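April, 6:40 in the morning

Slept badly again. The radiator in the back room knocks from four o'clock on, and I lie there waiting for the next one. Got up at five, made coffee and finished the letter to the landlord. I kept it short this time. The last one ran to two pages and he only answered the part about the bins.

The sourdough is going better. I moved the jar to the shelf over the fridge and it now doubles by lunch. Yesterday's loaf still came out flat on one side. Peninah thinks I'm shaping it too loosely and she is probably right. She uses a lot less water than I do. I'm going to try 1000 grams of flour for two loaves, so the sums are simple, and hold back some of the water until the dough feels right. Rye only in the second one.

Walked to Clitton after breakfast to return the library books. The path by the canal is open again but the far end is still mud. Saw Hubert outside the hardware store buying seed potatoes. He has put in for one of the plots behind the school and is fifth on the list. He asked if I would share if it comes through. I told him I would take the half with the water tap and he didn't say no.

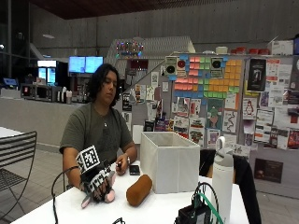
Had soup at home and then did the accounts until three. The electric bill is down to 95 for the month, which I put down to switching off the heater in the hall. Water is the same as ever. I still owe Yesenia for the train tickets and must do that before she leaves for her sister's. Wrote it on the back of the envelope by the door.

Svenja called while I was peeling carrots. The move is set for the end of the month and she hasn't packed anything but the winter coats. She wants me to take the tall bookcase. I measured the wall by the window and it will fit if I shift the desk over by the width of a hand. Jacobus has the van, so it depends on when he's free. I said I'd bring the straps and the old blankets. Need to look for the blankets, they may still be in the cellar under the paint.

Baked at five. Turned the oven down sooner than usual and left the lid on a little longer. The crust was paler but the bottom didn't burn, so I'll do that again. Ate two slices with butter before it had cooled and had a stomachache for around an hour.

Read forty pages of the whaling book. It has got slow. They have been stuck in the same bay since the start of the chapter and the cook is ill.

Tomorrow: post the letter, pay Yesenia, buy rye flour and a new bulb for the stairs. Ask Jacobus about the van.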